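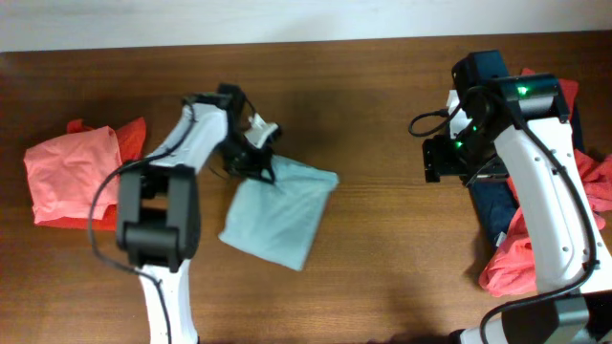 Declan Ruawai wants the cable runs checked before any fingertip swap, every time, and reckons half of what we blamed on the Brornik fingers last round was cable drag. Fair. Moved to top of list.

Gripper comparison, two arm cloth bench, Stilovville
Pre-run check, Nov 14, 2020
Left: Brornik fingers. Right: Caron fingers.

1. Bench clamps tight, both arms
OK. Right one took a quarter turn.

2. Cable slack, left
PASS WITH COMMENT. Long cable bows out wide and goes over the folded stack on its way down. Not snagging that I could find but it will if the stack gets any taller. Clip it to the forearm or shift the stack.

3. Cable slack, right
OK at full reach. Sharp bend partway along the thick one, don't like it. Look again after 38 cycles.

4. Status lights, right arm
Green.

5. Fingertip screws
Left OK. Right, one loose, done up, marked with paint pen.

6. Fingertip edges, run a thumb along
Left smooth. Right has a burr inside the notch, will pull threads. File it before the thin cloths go anywhere near.

7. Grip force limit
Left 106 on the controller, right 116. Should match or the comparison is worthless. Set both to 106. Who changed it??

8. Stop button
Both arms drop out. Tested twice from each side of the bench.

9. Reach overlap
Middle of table kept clear between the two. Cloth for the left arm stays left of centre, pile stays right. Do not let the pile creep in.

10. Cloths
Light blue for corner pick, left arm. Loose pile of red, coral and navy for the right. Tag on the navy one, leave it on, Caron fingers keep catching tags and we want that logged.

11. Fixed camera
Mount tight. Skunditz recorder had 137 minutes free, enough for the morning set, not for both. Empty it at lunch.

12. Hands out, sleves up, guard line taped
Tape lifting at the back corner. Redo.

Result: OK to run left. Right on hold til item 6 is filed. Swap sides in January and do the hole sheet again.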